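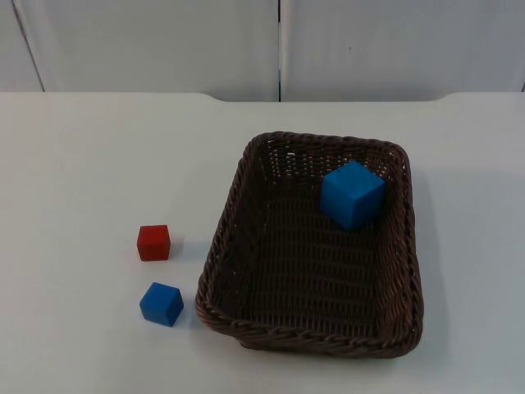

3. The Basket, the Table and the Blocks

3.1 Why such ordinary things

Readers who come to this paper from the literature on household organization may be surprised by how much space we give to a basket and a handful of colored cubes. We would ask for a little patience. When the first author began visiting homes in Toom for the Trindorine diary study, the parents and grandparents who kept the diaries wrote page after page about small things left out on tables, and very little about closets, garages or any of the larger spaces that advice books tend to dwell on. Of the 300 diary entries we were able to read in full, the ones with the most life in them were about the last few blocks at the end of the day. One grandmother wrote that she could not think straight with "just the one" still sitting there. Another told us, rather cheerfully, that one block was as good as none and she had stopped seeing it years ago.

Those two diarists stayed with us through the whole of the writing. They disagree about when a table is clear, and the disagreement seems to us a good deal more interesting than the question of how quickly a table can be cleared, which earlier work has covered well and which we leave alone.

3.2 The basket

Diarists in Toom kept small toys in almost anything you can think of: shoe boxes, mixing bowls past their best, drawstring bags, a bread bin. For the table work we settled on a woven basket, dark brown, rectangular with rounded corners, and finished at the rim with a thick braid. It is the sort of thing that moves around a home over the years, from bread to mail to hair ties, and it carries no strong suggestion of what ought to go in it. That suited us very well. A box with a picture of blocks printed on the lid tells people where blocks belong, and we wanted them to decide for themselves.

A woven basket also has sides, and the sides matter more than we had expected. Somebody seated low at the table sees the wall of the basket and has to lean in, or stand, to find out what has gone inside. Somebody standing sees straight to the bottom. In the pilot visits at the Veltness playroom, the people who stood tended to talk about the inside of the basket ("it's all in the corner," "there's plenty of room in there") while the people who sat talked about the tabletop. Our notes on this are informal, and we did not set out to test it, but we came to offer everyone the same choice of sitting or standing and to write down which they took.

We were also fond of the basket for a plainer reason. It makes a mess look settled. A block that has rolled up against the back corner of a basket may be tilted, or lying anyhow, and most people will still call it put away. The same block tilted against a mug on the table would be called a mess by the same person. Several diarists said some version of this without being asked, and we return to it in Section 5.

3.3 The blocks

The cubes are small, plain and brightly colored, red or blue, with softened edges. There are no letters on them and no animals. We chose color as the only difference people would be likely to mention, so that anyone who felt the urge to sort would have something to sort by, and anyone who felt no such urge could simply gather them up.

Having more than one block of the same color turned out to be a happy decision. With a blue block already in the basket and another blue block on the table, some visitors felt that the second had been left behind by its partner, and they said so, sometimes quite tenderly. A red block in the same position was "the other one" or "the odd one." Žydrūnas Grīnberga, who read an early draft of this section with great generosity, pointed out that these are words we use for people who have missed a bus, and we have kept her remark in mind when reading the transcripts. We do not want to lean on it too heavily. Still, the language people use about leftover things is warm far more often than it is annoyed, and a reader looking only at the ratings in Table 2 would miss that altogether.

3.4 The table

All of the table work was done on a smooth white surface. We had tried a patterned cloth in December, borrowed from a diarist who was proud of it, and it was a lovely cloth, but visitors talked about the cloth. A pale, plain top gives a small object nowhere to hide. It also shows shadows, and a block's shadow makes the block seem to take up more of the table than it does.

Light in an ordinary room is never even, and we did not try to make it so. One part of a table will be bright and another dim, and people respond to this in ways they do not always put into words. Visitors in the pilot were readier to overlook a block in the dimmer part and quicker to reach for one in the bright part. Figure 3 gives a sense of how much presence a single block can have.

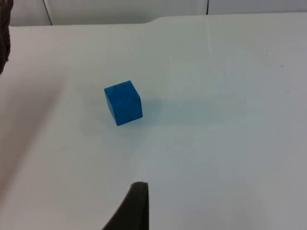 Reading time for this section: 5 min

Figure 3. A single blue cube on the white tabletop. The cube sits at an angle to the table edges, its shadow runs out softly to the right, and the left side of the surface is dimmer than the right.

Looked at this closely, even so simple an object has some character to it. There is a tiny dark dot near the back edge of the top face, perhaps a chip or a small hole, and the table carries a few faint scuffs and specks. We have left such marks alone throughout the work. Things in use pick them up, and a perfectly unmarked block on a perfectly unmarked table would have looked to our visitors like something in a store display, which people tend to treat more carefully than what they have at home.

3.5 What visitors were asked to do

The request was short and was spoken in the same words each time: "Please tidy the table until it feels finished to you, and tell me when it does." We said nothing about the basket. We did not say that all the blocks should go into it, or that any should. A visit lasted 20 minutes at most, with the greater part of that spent in conversation afterward, over tea if the visitor wanted tea.

The word "finished" gave us some trouble. Earlier drafts of the request used "clean," which sent people looking for a cloth, and "clear," which most took to mean bare. "Finished" leaves room for the visitor who lines the last blocks up along the side of the basket and is entirely content, and for the one who puts everything inside and then turns the basket so that it sits straight. Both were counted as having completed the task. Anyone repeating the work in another language will want to spend a good while on this one word, and we would be very glad to hear what they choose.

3.6 Notes kept during the visits

The note-taker sat to one side and wrote by hand, using the Tamis sheet reproduced in Appendix B. The sheet has a line for the resting place of each block at the moment the visitor says the table is finished, a line for whether the visitor sat or stood, and a large blank area for anything said aloud. We found the blank area to be the most useful part by some distance. The typed-up remarks come to 830 lines, and they are the main material for the two sections that follow, beginning with what visitors said about blocks they had chosen to leave out.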